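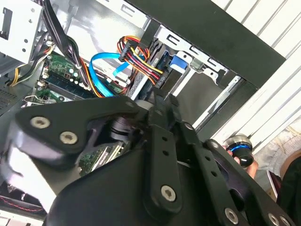 Wrist view: gripper inside an open desktop case, blue SATA cable near the center.

Datasets / Manipulation / Shop-floor chores

# Nodero Bench Chores

Can a robot arm do repair-shop chores yet? Some of them, and we're thrilled with how far that goes! Nodero has 317 wrist-camera episodes of desktop PC work: reseating memory, pulling drives, unplugging SATA and power cables.

## Splits

- train: 300
- test: 17

## What to expect

Drives are going well (release tabs are big and friendly). Cables are still hard – they bend, they hide the latch, and the fingers block the view. Our Drosik baseline finishes 25 percent of the cable tasks, and we'd love to see you beat it.

Known issue: episode 315 has no gripper force log.

© Nodero | Contact | Back to top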